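Paltport crossing, civilian holding area
Monitoring checklist with comments, February visit
Filled in by Iqra Paracha, second reader Hideaki Chiba

1. Exits unlocked while people are inside: NO
Two gates. The officer said both are open "in practice." One had a chain on it.

2. Fire extinguishers in date: YES, on paper
Tags are signed. All the signatures look like the same pen on the same day.

3. Capacity respected: NOT SHOWN
Posted limit is 18. We asked for the log and were told it was with the Rarncombe office. Same answer as last visit.

4. Shade and seating: PARTLY
Bench holds 7. The tarp is new and I'd like to see it still up next month.
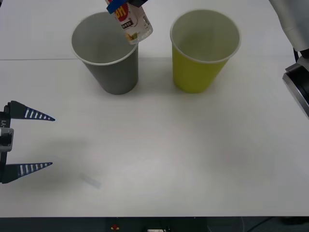
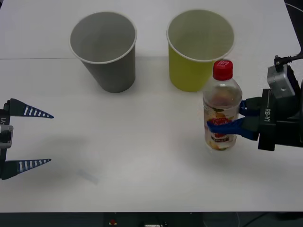
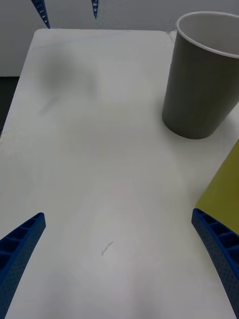 5. Drinking water: PARTLY
Water is kept at the guard post, on the far side of the inner gate, and people have to ask for it. The command says nobody is refused. Farmers held on the Yousafzai road side told us otherwise. When it does come, it comes in a plain paper cup, much like the gray one that's in all three pictures, and that is not a ration for a morning in the sun. A tap inside the fence would settle it.

6. Medical contact posted: YES
Number rang out at 16:33. No callback.

7. Complaint box: YES
Locked. Oltivico, the contractor, holds the key, and most complaints are about Oltivico. Marked YES because the form only asks if there is a box.

H.C.: agree on all, would change 2 to NO.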